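Workshop notebook, Grurkport build
August 2025

Picked up where Gerrit left off on the harbor district. His last note says "docks basically done," which I now understand to mean the docks have a floor.

Started with the ferry list. Grurkport should offer passage to Barkenbridge, Pratelora and the two island stops. Barkenbridge works. Pratelora works too, but drops you inside the customs house with the door locked and no key anywhere in the game. Moved the arrival marker out to the pier. The fare was set to 3000 gold, more than a new player will see before the second chapter. Changed it to 59. Mpho wants it tied to the bartering skill, and Mpho is welcome to write that script.

The island stops are greyed out until the lighthouse quest is finished. Correct behavior. The ferryman still says "Anywhere you like, friend," so he gets a new line when we next record. Until then he is a liar.

Harbormaster's chest: lock level 10, contents worth 2000. Any thief who has finished the tutorial can retire on it. Raised the lock and took out the enchanted ring, which was a leftover from Gerrit testing enchanted rings. Left the brandy.

The Zulu (the big three-master at the north berth, named after the placeholder letter in the asset sheet and now too late to rename, the dialogue is full of it) has a cargo hold with guards who don't notice you if you enter by the stern ladder. Traced it to the navmesh, which stops at the bulkhead. They can see you fine, they just can't work out how to walk over, so they give up and go back to sweeping. Patched the mesh. One guard now walks into the bulkhead from the other side. Progress of a kind.

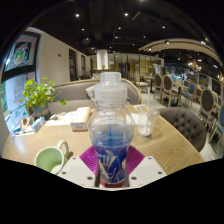
Does stealing from the Zulu's hold still raise the bounty if the captain is dead?
It does, because the cargo is owned by the harbor faction and the captain only holds the cabin key. Killing him opens the cabin and changes nothing below deck.

Checked that twice, once from a clean save. Also found that the captain's corpse can be sold passage to Barkenbridge if you talk to the ferryman while carrying it. Leaving this in until someone complains.

Still open:
upper deck door has no lock but says it is locked
gulls spawn under the water
crates by the rope shop refill every time you save
Gerrit to confirm whether the smuggler's tunnel is meant to come out in the bakery

Island interiors are down for October. I have seen the islands. They do not have exteriors yet.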